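# Is color coding the pantry worth the trouble, or does it fall apart after a month?

**plusdale_renter**

We're four adults sharing one kitchen in Plusdale, and the food situation is a mess. One of us can't have gluten, and the rest of us are careless. Crumbs get in the butter, the same spoon goes in both jars, that kind of thing. My roommate came back from a weekend class fired up about sorting everything by color. Blue for gluten-free, red for regular. Dishes, sponges, shelf labels, the works. She has already filled a cart on the Gitus website with bins and stickers, and it comes to 694 dollars before tax.

I don't buy it. I've lived in three shared houses and every one had a "system" on the fridge door that people stopped reading by the second week.
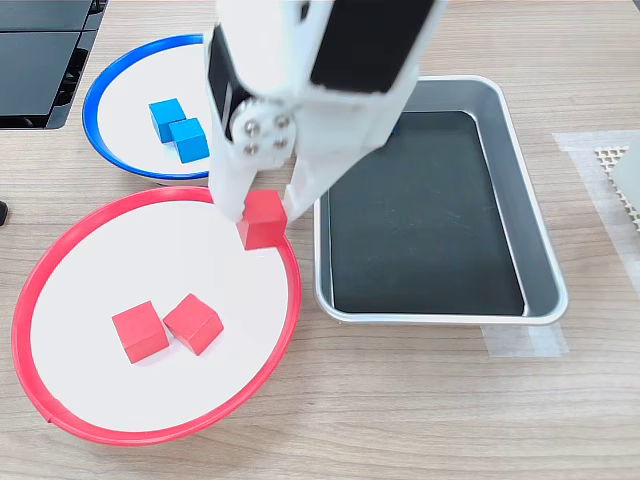

The class handout says households that use colors make fewer mistakes, but it doesn't say fewer than what, or who checked. The same company that ran the class sells the bins. So I'd like to hear from people who have done this for longer than a month. Did it hold up? Did guests follow it? And is there any reason to spend that kind of money when a roll of tape exists?

We do have a dishwasher, if that matters. Total shelf space is one tall cabinet and half of another. Not looking for brand recommendations please.

---

**twoburners**

I was the skeptic in my house too, and I'm still half of one. We've done it for 14 months. My short version is that colors help with the things you grab without thinking and do very little for anything else.

Cutting boards, toaster, colander, butter dish: yes. Those are the things that touch everything and get used when people are tired. We bought a second toaster and put red tape on the old one, and that single change did more than all the labels put together.

Shelves: no. People put groceries away wherever there's a gap. We labeled every shelf in July and by the end of the month there were crackers in all of them. What worked better was giving the gluten-free stuff the top shelf, full stop. Flour falls down, it doesn't fall up. You don't need a color for "top."

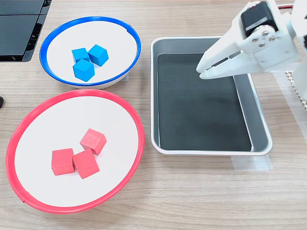 Also, the sponge thing is oversold. A blue sponge that gets used on the wrong pan is just a dirty blue sponge. We went to brushes and run them through the dishwasher with everything else.

As for the handout, I'd ignore any number in it. Ask your roommate who can't eat the gluten what has made her (him?) sick in the past year and start from that list. Ours had a list of 3 things. None of them was a shelf.

694 dollars is nuts. We spent less than a tank of gas plus the toaster.

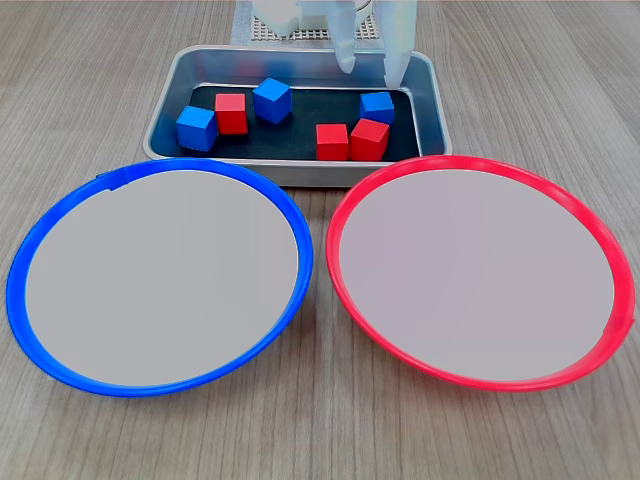 One more thing I'd check before you commit to red and blue is whether everybody in the house sees color the same way. Red and green is the pair people usually warn about, and red and blue is easier for most, but put a shape or a letter on there too. Guests won't know what blue means. They can read "GF."

---

**Deligiannis_kitchen**

Just buy the bins. We got the Breltix ones and they look great, very sturdy, and the lids snap on. My husband complained for a week and then stopped. You can always return them.

---

**oldhouse_annex**

The OP said no brand recommendations.

I cooked for a summer camp for a long time, 400 kids at the peak, and we did use colors, so I'm not against them. But a camp has a person whose job is to walk around and fix it when it slips. Your house doesn't have that person. If the plan only works when all four of you remember it every day, I would assume it fails and plan for that.

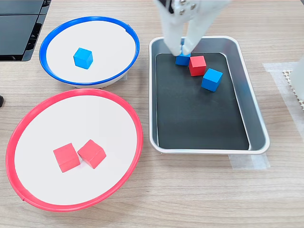
So keep the gluten-free things physically apart. A lidded tub on the counter with her own butter, jam, knife, and board in it. If the tub is closed, crumbs can't get in. Squeeze bottles for mayo and mustard so there's no spoon to argue over. Get a separate colander, since pasta starch sticks in the holes and I never trusted the dishwasher to get it out. Same with anything wooden or scratched.

Try that for a month with masking tape and a marker. If your roommate still wants her cart after that, let her pay for it. And if the person with the restriction has celiac, get the advice on cookware from their doctor or dietitian. Don't take it from a weekend class, and don't take it from us either.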